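I want to talk about sewage, and I want to do it with a bit of joy, so bear with me.

For two winters now the treatment plant on Mendes Road in Skustordale has been pulling a 500 millilitre bottle out of the incoming flow, twice a week, first thing in the morning, and sending it off to the Wurkeck lab to be checked for flu, RSV, COVID and norovirus. The result goes on the town website as a wobbly line. I check it the way other people check the snow report, and I think it's the best thing our council has ever paid for, swimming pool included.

Consider how we used to find out that something was going around. A child came home from daycare grey in the face. Then the bus driver was off, then half the choir, and by the time the clinic had swabbed enough people for the health unit to say anything official, the wave was over its peak and the advice to take care over the coming weeks was landing in inboxes belonging to people who had already been flattened. Testing at clinics is wonderful for the person being tested. As a picture of the town it's awfully patchy. You only get counted if you're sick enough to go, have time to go, and happen to see a doctor who decides a swab is worth sending.

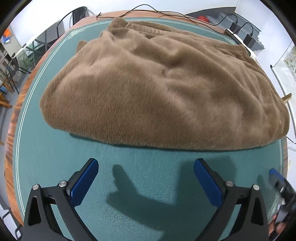
The sewer has none of those hang-ups. People start shedding plenty of these viruses early on, sometimes before they feel anything, and they go on doing it whether or not they ever ring the clinic. Most of us with flu don't ring anyone. We go to bed and wait. In our house being ill means the light-brown fleece blanket, the one that otherwise lives in a folded heap on the round table with the teal cover, and I'd guess that for every positive swab in the district's figures there are a good many households where somebody simply reached for their own version of it and stayed put until the shivering passed. None of that shows up in a clinic report. All of it goes down the pipe! Rich or poor, insured or not, staying at the motel or in the big houses up the hill, everyone on the mains is in the sample, and no one has had to fill in a form.

And no one is identified, either. I know this bothers people, and I'd rather deal with it than wave it off. Over 4,000 of us are connected to that plant, and what arrives in the bottle is a blend of the whole lot, along with the dishwater, the laundry and a fair amount of rain. The lab is measuring bits of viral genetic material. It can tell you that influenza A is climbing. It can't tell you that it's climbing at my place. I would feel very differently if someone proposed sampling a single apartment building, or a single shelter, and I would feel differently again if the samples were being tested for drugs and the results handed to the police. Those are real questions and I'd like to see them answered in a written policy, with limits, before anybody gets tempted. But a good rule about where you put the bottle is something a town can write. We manage it for water meters.

What I love most is how useful the line becomes once people know it's there. The seniors' residence looks at it before deciding when to bring masks back for visitors. The school checks norovirus before the overnight camp. Amândio Garcia, at the pharmacy, told me he now orders children's fever medicine when the flu line turns upward and no longer waits for the shelf to go bare, and last winter he had stock on the worst weekend of the season. I put off a visit to my aunt in February on the strength of that line, and saw her in March, when it had dropped and we could both enjoy the cake.

It has its weak spots. Heavy rain dilutes everything, and though the lab corrects for it, the correction is a correction. Snowmelt does odd things to our numbers every spring. A long weekend with the motel full can give you a bump that belongs to some other town. The line is better at direction than at size: it'll tell you that there's more RSV than there was a fortnight ago, but anyone who tries to turn it into a precise number of sick people is overreaching. And the farms out past the bridge are all on septic, so they're not in it at all. I'd still take a slightly blurry look at nearly everyone over a razor-sharp look at the handful who got swabbed.

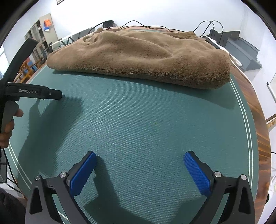

Salvador Aguiar wrote to me after I raved about all this in the spring newsletter, and he made the strongest case against it that I've heard. He said a warning is only worth what people do with it, that most of the town has never opened the page, and that the money would buy more health if it went straight into extra hours for the vaccine nurse. He also pointed out, fairly, that we had a pretty good idea flu was coming in December without any help from the drains.

I've thought about his letter a lot, and I agree with more of it than he probably expected. The page is hard to find. You have to go through "Utilities" and then "Reports", and the chart is labelled in gene copies per litre, which means nothing to a normal person at breakfast. So fix the page. Put a plain sentence at the top saying what's going up and what's going down. Put it on the library noticeboard and read it out on the community radio after the weather. As for the nurse, I want her hours extended too, and the line is how you'd pick the weeks. Last season her drop-in clinic opened after the climb had already started. The bottle had shown it coming and the roster had been set back in August.

Then there's the price. The council pays $1,599 a month during the season, courier included. I've seen more than that go on hanging baskets. Porkance, down the valley, has half our population and has said it can't manage the cost alone, and I'd love to see the two towns share a contract, with one courier run doing both plants. Their kids play hockey in our rink. Whatever they've got, we'll have it by the following week, and they could say the same about us.

The current agreement runs out in June, and the draft budget lists it under "discretionary". If you've got a view, send it in, even if it's closer to Salvador's than to mine. I'll be asking for the bottle to stay, for a written rule on what it can be tested for, and for that poor hidden chart to be moved to the front page.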